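Speaker notes - gathering examples in simulation
Pakville meetup, evening slot, 24 minutes plus questions

Opening

Say hello, thank Zorica Pavlović for the room. Ask for a show of hands: who has driven an arm by hand for a whole afternoon? Promise them sympathy.

Then straight in. We wanted a policy that could tidy a table, and we had plenty of ideas about the network and hardly any examples to feed it. So this is a talk about the examples, and I've come to think they're the most fun part of the job!

How we collect

Jitarico is our simulated table. One person drives, the simulator logs every joint and every camera, and we keep the run if it passes the replay check. Thongchai Khamphan and I did the first batch ourselves, 36 runs in one sitting, and we threw out 8 of them. Mention that the rejects went into a separate folder and we still use them (come back to this under Pulik).

Pause on the wrist view. Let people look before talking.

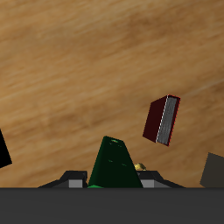 What the wrist view teaches

Point at the dark green shape between the fingers, then at the bit of gold just to its right. Most of that gold thing is hidden, and the learner has to cope with views like this all the time. The red book is the easy one - bare wood on every side of it.

Grain matters too. Ours runs diagonally with dark patches in it, and the early model loved to treat dark patches as objects. We now swap the table texture between runs. Kittipong Sangkhawat wrote the swapper in August and it's lovely, ask him about it in the break.

Pulik, the sorting tool

Quick demo if the wifi behaves. Drag the slider, show a good run and a reject side by side. Yaowalak Chareonsuk's labels: late close, early close, wandered off. "Wandered off" usually gets a laugh, so leave room for it.

What changed when we added more

51 layouts in the current set. Stress variety of layouts over repeats of the same one. Don't get drawn into the Pongsiri comparison here, Jalen Baptiste is covering it after me.

Close

Invite people to come and drive for ten minutes at the back table. Controller is charged, spare is in my bag.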